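Kevby Home Forum > Living Room > Tables and Textiles
Thread: Runner under a lamp, yes or no?

Fashola
Posted 15 December 2025
Hello all. I have a light blue table against a pale wall, and I put on it a runner with triangles and diamonds, orange and gray-green. On the runner stands a white lamp with a round base. My sister says the lamp must stand directly on the table, and that a runner is only for dishes and candles. I like it more with the lamp on top. Before I buy a second runner for the hall, I would like to hear what other people do.

Drerkgate
I am on the side of your sister, sorry. A tall lamp on cloth can slide when somebody pulls the runner. I had this with my own lamp in September and the shade has still a dent. Could you show how it stands?

Fashola
Thank you for the warning. I placed it at the back edge of the runner, so the pattern in front stays free.

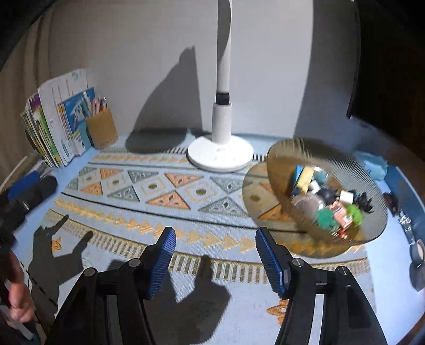 Re: Runner under a lamp, yes or no?
Sostar
I would leave it. The white base looks good on so many colors, and the diamonds with the yellow outline are very nice. If you worry about sliding, put 4 small pieces of non-slip mat under the runner, below the lamp. I paid 2 dollars for a roll and I have used it for years.

Drerkgate
The mat helps against sliding, but it does not help if a child takes the end of the cloth and pulls. Also the base will press a ring into the fabric. For me the lamp goes on the bare table, behind the runner.

Sostar
The ring goes away with steam. And not every house has children.

Fashola
No children here, only my sister on Sundays. My table is not deep enough to put the lamp fully behind the runner, unless I fold the cloth, and then I lose the row of small yellow triangles, which I like.

Drerkgate
Then use the mat, and lift the lamp when you dust. Please do not pull the runner out from under it, this is how I got my dent.

Sostar
One question, do you wash it at 60? Mine with orange in it lost color at this temperature. Now I wash it cold and dry it flat.

Fashola
I did not wash it yet. I will look for the label tonight and write here what it says.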